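先说结论:两个控制器我都跑了,目前倾向继续用 Grevis,但 Dremau 那边数据没跑够,所以发出来让大家挑毛病。场景还是那张长桌,一台臂、一个两指夹爪、四个小方块、一块平放的薄垫片,任务是把方块逐个夹到垫片上。 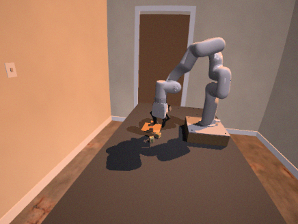
**Hernwood 操作控制组 / 仿真讨论区**

**chenmu_ctl**(楼主) 10月17日 星期四

补一下设置。

- 控制器:Grevis(笛卡尔阻抗)和 Dremau(关节空间轨迹跟踪,末端目标先过一遍逆解)
- 每回合上限 290 步,超过算失败
- Grevis 跑完 200 回合,失败 71 回合
- Dremau 昨晚跑到一半,日志盘满了,停在中间,没有可比的总数
- 策略网络同一份权重,随机种子同一张表

上面这张图里夹爪在橙色薄片上方,两指是张开的,指间看不到夹着东西。橄榄黄那块和带绿色的那块都在薄片靠我们这一侧,离得很近,这一片是我最关心的区域,失败的回合有不少停在这附近。

主观感受:Grevis 接近目标时软一些,最后一小段会慢下来;Dremau 走得干脆,但目标一跳,腕部就跟着甩。

---

**laoyu**

200 回合失败 71,成功率也就六成多。九月份那版是什么水平?没有旧数字的话,这个结果不好判断。

另外一份权重套两个控制器,我觉得不公平。这份权重是在 Grevis 下面训出来的吧?

---

**chenmu_ctl**(楼主)

九月那版方块摆放范围比现在小,数字放在一起看没有意义,我就没贴。

权重确实是在 Grevis 下面训的。我的想法是先看直接换控制器会掉多少,再决定要不要花时间重训。

---

**laoyu**

那标题应该写“更换控制器的迁移测试”,现在这个写法像是在比控制器本身。

---

**wrist3_limit**

同意楼上。再补一条:阻抗参数是谁调的,调了多久?Dremau 的跟踪增益是不是默认值?一边调过一边没调,结论就偏了。

我贴一张我自己同一场景里截的,看腕部姿态用。

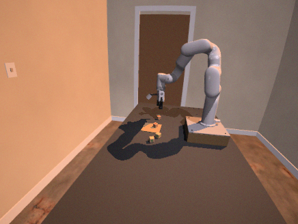 *夹爪竖直朝下,两根黑色手指靠得很近,悬在桌面上方不远处。*

这个姿态我认为是正常的:手指竖直,离桌面还有一小段,最远的那个方块独自在一边,周围没有东西挡。从这里下去,两种控制器都不该有困难。真正要比的是垫片边上那几个,方块之间间隔小,手指稍微偏一点就会蹭到旁边的。

还有,夹爪左边悬着的浅灰色薄方片,各位的场景文件里有没有?我想先确认大家用的是同一个版本,版本不一样就别比了。

---

**chenmu_ctl**(楼主)

参数:Grevis 我调了两个下午,主要是平移刚度和阻尼比。Dremau 是默认增益,没动过。这一点我认。

场景版本我去对一下提交号,晚点回你。

---

**qingkuai**

我是做感知的,问一下相机。桌上这么重的影子,策略的输入是 RGB 吗?

看第二张,影子从底座往左铺开,边缘很硬,把垫片和方块那一带都围进去了。臂一动影子就跟着动,对图像策略来说,这和换了一个场景差不多。两个控制器走的轨迹不同,影子的样子也不同,你们比的可能有一部分是视觉上的差别。

建议用真值位姿再跑一遍,把相机拿掉。

---

**chenmu_ctl**(楼主)

输入是 RGB 加关节角,没有深度。真值位姿版本可以跑,接口是现成的,就是要另训一个小策略。

---

**wrist3_limit**

不用训。写一个脚本策略就够了:到方块上方、下降、闭合、抬起、平移、松开。目标点直接给真值。这样比出来的才是控制器。

---

**laoyu**

脚本策略的问题是目标点太规矩,两边都会接近满分,看不出差别。网络输出有抖动,这正是控制器要处理的东西。我宁愿给脚本目标叠一点噪声。

---

**wrist3_limit**

叠噪声可以,幅度怎么定?从网络输出里统计一段出来,还是随便给个数?

---

**laoyu**

从日志里统计。楼主的 Grevis 日志是全的,取末端目标相邻两步的差,算个分布,拿来采样就行。

---

**Morfudd Ruddock**

借楼说一下夹爪。我在 Krishnan 项目那边负责夹爪选型,手指模型是我们提供的。请注意手指的碰撞体比外观网格略大,方块之间间隔小的时候,看上去没有碰到,物理引擎里可能已经接触了。如果你们统计“蹭到旁边方块”的次数,请用接触事件,不要看录像数。

另外请把夹爪开口的初始值写进配置表。开口不同,接近时的容差就不同,这和用哪个控制器没有关系。

---

**chenmu_ctl**(楼主)

谢谢,这个我之前不知道,一直是看录像数的。接触事件今天就加进日志。开口初始值两边我设的是一样的,会补到表里。

再放一张,说明我讲的腕部倾斜是什么意思:

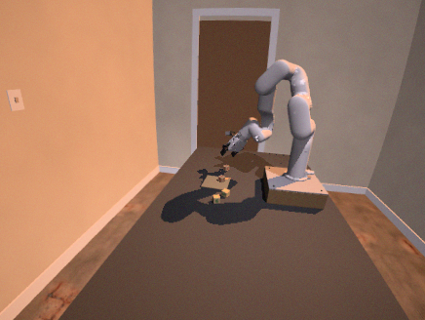
### 关于腕部倾斜的讨论

**chenmu_ctl**(楼主)

和第二张比就明显了。第二张手指是竖直的,这一张夹爪整体朝左下方斜着,两指分开,中间没有东西。以这个角度去够下方最远的那个方块,两根手指到桌面的高度不一样,夹上去也容易歪。

我想在控制器外面加一层姿态约束,把夹爪与竖直方向的夹角限制住,超了就先转正再下降。

---

**wrist3_limit**

不赞成加在外面。加了以后两个控制器的行为都被这层盖住,差别更看不出来。要加就加在评测里,记录下降开始那一刻的倾角,当成一项指标。

---

**laoyu**

我倒觉得可以加,实际用的时候肯定要有这层。评测跟实际用法不一致,数字再好看也没用。

---

**wrist3_limit**

那就分两组,一组带约束,一组不带。

---

**qingkuai**

单看一张静态图也说不准倾斜是谁引起的。可能是策略给的姿态目标就歪,控制器老老实实跟上了;也可能目标是正的,控制器没跟到。日志里有没有目标姿态?

---

**chenmu_ctl**(楼主)

有目标姿态,也有实际姿态,我之前只画了位置误差,没画姿态误差。我先把 Grevis 这部分画出来。

---

**hedgehog_pd**

潜水的说一句。Dremau 默认增益是偏硬的,换到这种底座固定、小方块的桌面任务,一般先把末端三个关节的比例增益降下来,前面几个关节不要动。我这边降过之后腕部甩动少了很多,到位时间稍微变长。290 步的上限对我来说够用。

---

**laoyu**

降了多少?有曲线吗?

---

**hedgehog_pd**

降到默认的一半左右,曲线在另一台机器上,回去找找。不保证在你们的臂上也一样,我的负载不同。

---

**Morfudd Ruddock**

如果改了末端三个关节的增益,请顺便检查闭合瞬间的末端位移。腕部变软以后,手指闭合时一侧先碰到方块,整个夹爪会被推开一点,这在我们做夹爪对比的时候出现过。

---

**chenmu_ctl**(楼主)

整理一下接下来要做的,有意见直接回:

1. 标题改成迁移测试,laoyu 说得对。
2. 清日志盘,Dremau 重跑满 200 回合,默认增益一组,hedgehog_pd 的降增益一组。
3. 脚本策略加噪声,噪声从 Grevis 日志里取,两个控制器各跑一遍。
4. 日志加接触事件、目标姿态误差、下降开始时的倾角。
5. 姿态约束分带和不带两组,排在最后。
6. 核对场景提交号,没核对完之前不发新的对比数字。

第 3 条的脚本谁有现成的?没有的话我自己写。

---

**wrist3_limit**

我有一份,给旧夹爪写的,抬起高度要改。发你私信了。

---

**qingkuai**

第 4 条再加一个:把光源关掉阴影跑一小批,图像策略两个控制器都跑。不用多,看趋势就行。

---

**laoyu**

光照那组请单独开帖,别混在这里。

---

**qingkuai**

行,我来开,明天发。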